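Checking a Gripper Before You Sign the Risk Sheet

Safety & Standards > Shop Practice
3 min read

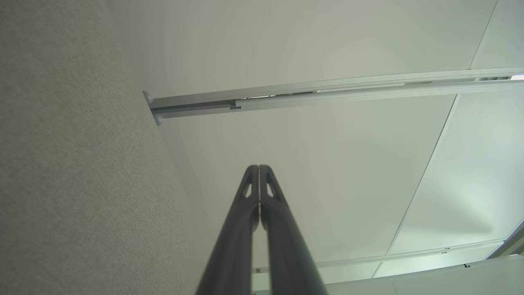

Wrist camera view: both fingers together, metal rail and white panels beyond.

Plenty of cells get signed off because the gripper came with a certificate. I don't put much faith in that. The certificate covers the gripper as it left the factory. It doesn't cover your fingers, your part or the rail somebody hung over your bench.

1. Lock out the arm. A paused program is not a lockout, whatever the pendant says.

2. Look at the fingers with the wrist camera, then with your own eyes. A closed pair tells you little about the pinch gap, so check them open as well.

3. Measure closing force at the tips. Our house limit at Plistora is 79 newtons. Ask where your own number came from. Ours sat on form 3193 for years before Caoimhe Moynihan found it had been copied from an older gripper.

4. Walk the full reach with the arm at slow speed. Include overhead rails and wall panels, which cell drawings love to leave out. We keep 530 mm of clearance.

5. Cut power while the gripper holds a part. Do it 2 times, with the heaviest part you run.

6. Write down what you measured and who measured it. "OK" is not a measurement.

Repeat the lot after any finger change. Vendors will tell you a like-for-like swap doesn't count. Do it anyway.

Darragh Kinsella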